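Product Review: Nisteo Round Meeting Table, White
Reviewed for the Furniture and Equipment Office by Antonina Hutsuliak
July 28, 2020

The Nisteo round table was purchased for the small workroom on the second floor, where staff assemble, label and test cables, adapters and other small parts before issue. It replaces a rectangular desk that had become too narrow for two people working face to face. The price paid was 347 euros, delivery included. This review covers four months of daily use.

Assembly
The table arrives in two cartons. The instructions are clear and the fixings are supplied in a labelled bag, although the hexagonal key provided is short and uncomfortable to turn. Tzu-hsuan Wei and Simone Holanda put the table together in 67 minutes. One of the levelling feet had been packed without its locking nut, and the supplier, Plasitz, sent a replacement within the week.

Use
The round shape suits shared work. Two people may sit opposite each other with their own tools and still reach the middle without leaning, and a third can join them when required. The table does not rock once the feet have been set — a point on which the previous desk gave constant trouble.

The white top is the main reason for our choice. Small dark or metallic parts are easy to find against it, and labels can be read under the ordinary ceiling lights. White parts are another matter. Adapter casings and cable ends of the same colour do get overlooked, and Jucélia Bittencourt has asked for a grey mat to be kept within reach for such work.
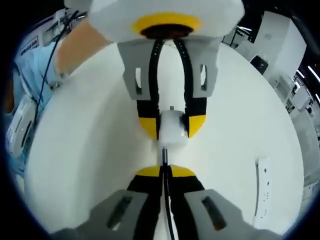
The absence of a raised rim must also be taken into account. Plugs and other cylindrical parts roll, and on a round top they may leave in any direction. A shallow tray is advisable for anything that is not being held.

Care
A damp cloth is sufficient for daily cleaning. Pencil marks come off easily; ballpoint ink requires a second attempt with a mild detergent. We compared the finish with that of the Arruda table in the reading room, which is older and has yellowed, and shall look at both again in September.

Recommendation
The table is recommended for light bench work and small meetings. It is less suitable for rooms where furniture must stand against a wall, as the curve wastes space there. Rating: 4 out of 5.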